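Room 2

The motel was called the Floltel and it stood on pilings over the Mondov, a mile below Stiltance. The owner had bought the name along with the sign. Blair Strachan worked the desk from four in the afternoon until midnight, and in October, when there were hardly any guests, she also did the laundry and salted the walkway if it froze.

The man in room 2 had paid for forty nights. He paid in cash at the start, which the owner liked, and he asked for a room on the river side, which nobody asked for in October on account of the wind. He signed the card with a name she couldn't read and an address in Pennington. Under "purpose of stay" he wrote "rest."

He was old and had large hands. He came to the office every evening for coffee, drank half of it standing up, and asked what the river was doing. There was a gauge painted on the nearest piling and Blair could see it from the window with the desk lamp off.

"Up a little," she would say, or "Same as last night."

"It'll come up more," he would say. He said it whether it was up or the same.

For the first week that was all they talked about. Then one evening he watched her tie up a bundle of towels for the linen truck, and he put the coffee down.

"What do you call that knot?"

"I don't call it anything," Blair said. "It's just how I tie it."

"It'll slip."

"It hasn't yet."

He picked up the bundle by the string and shook it twice, and the towels came out on the floor. Then he helped her fold them again, all of them, and he folded badly. When they were stacked he showed her a different way, with the string going around and under itself and then back through. She did it wrong, and then she did it right. He didn't say well done. He picked his coffee back up and drank a little more than half of it.

After that he brought a piece of line with him most nights. He had worked in rigging, first on boats and later in theaters, and he told her that theaters were worse. On a boat everyone knew a rope could kill you. In a theater there were people in dresses walking around under everything, looking at the audience.

"Did anything ever come down?" she asked.

"Once."

She waited, but he was looking at the gauge.

Blair was twenty-nine then. She had come back to Stiltance to stay with her mother through an operation, and the operation had gone fine, and her mother had sold the house and moved in with a cousin by the coast, and Blair was still there. She rented the apartment over the hardware store. She had been going to leave in the spring, and then at the end of the summer. She told the man in room 2 some of this while she was learning to splice. It was easier to talk when both of them were looking at a rope.

"What's keeping you?" he said.

"Nothing's keeping me."

"Then that's a hard one to untie," he said, and took the splice away from her and pulled it apart, as she had crossed the strands going the wrong way.

The river came up in the fifth week. It rained for two days in the hills and the water turned brown, and whole trees went by under the walkway lights. The owner phoned at nine at night from his house, which was on high ground, and told Blair to get the guests out and lock the office. There were four guests. Three of them were a family in room 6 on their way to somewhere else, and they were in their car before she had finished explaining.

The man in room 2 was sitting on his bed with his coat on.

"How high?" he said.

She told him the number on the gauge.

"She'll hold at that. It's the trees you want to worry about. What's tied on the upstream side?"

What was tied on the upstream side was the owner's floating dock, which he had meant to have hauled out in September. It was pulling hard, and each time a tree hit it the whole walkway moved under Blair's shoes. If it broke at one end only, it would swing around and strike the pilings under the office.

They worked on it for most of an hour. He couldn't bend far or lift much, so he stood at the rail with a flashlight and told her what to do, and she lay on her stomach on the boards and did it. Her sleeves were soaked to the shoulder. He never raised his voice. When she told him she couldn't get the line through, he said, "Then go around the other one," and when she said there wasn't enough line, he went away and came back with the clothesline from behind the laundry room, doubled.

"Is this going to be strong enough?" she said.

"No. But it only has to be strong enough to turn it."

They turned it. The dock lay in against the downstream side, where the current held it flat, and the trees began to go past with nothing to catch on. Blair sat up. Her hands had stopped working properly and she held them under her arms. The man turned off the flashlight to save the batteries, and they stood there in the dark listening for a while before he would let her drive him up to town.

He slept in her apartment, in the chair, and she slept in the bed with her clothes on. In the morning the water had dropped by a foot. The owner came down in rubber boots, looked at his dock, and said they had been lucky.

"Yes," said Blair.

The man in room 2 stayed out the nights he had paid for. He was slower on the stairs after the flood and he had a cough. Some evenings he didn't come to the office at all, and she took the coffee to him and told him the gauge through the door. On the last night he came in as usual with his coat buttoned and put the key on the desk. He said somebody was driving him home in the morning, early, before she was on.

"Well," Blair said. "It was good having you here."

"You've still got too much turn in your splices," he said.

She found the envelope the next afternoon, in the drawer where she kept the string. There were 500 dollars in it and a page torn from the motel notepad. The page had the address of a shop in Pennington and the words "They need somebody. Say who sent you." Then came his name, and she still couldn't read it.

She kept the money in the drawer for a week, then in her coat. She wrote a letter to the address on the registration card to say that she couldn't accept it. There was no answer. She tried a telephone number for the shop and a woman picked up and said, over a noise like a saw, that yes, they did, and could she lift, and was she bothered by heights.

"I don't know," Blair said. "I've never been up anywhere."

"You'll find out," the woman said. "Who told you about us?"

Blair turned the notepad page sideways and then back. "He's old," she said. "He has big hands. He was in a motel here, on the river."

The saw stopped.

"How was he?" the woman said.

So Blair told her. She told her about the coffee and the towels and the dock, and it took longer than she'd thought it would. A truck driver came in wanting a room partway through, and she pushed the card across the desk to him and kept talking. When she was done the woman didn't say anything for a bit, and then she said they opened at seven and there was a bus.

Blair gave the owner two weeks. He asked her what was in Pennington and she said work. On her last shift she took the clothesline down from the dock, where it had been hanging all that time, and coiled it and put it in her bag. It was no good for anything by then. The fibers had gone gray and it had a set in it wherever there had been a knot.
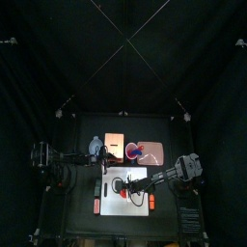

She had been in Pennington most of a winter before she did a job with nobody checking it. The woman from the shop had gone to see him that day, as she did when he was having a bad spell, and Blair wasn't asked along, and she had been glad of the work. By evening there was only the cleaning up. She swept, hung up her harness and went through to the black cloth room at the back, where it was always close to dark. It took her eyes a minute to find the two thin cords over the table, one crossing the other in a big X, and the third one hanging straight down where they met. She looked at them for a while with her head tipped back. Then the telephone rang in the office, and she went to answer it. It was the woman, calling from his kitchen. He was sitting up, she said, and he wanted to know what the river was doing. Blair said she would call the Floltel and find out.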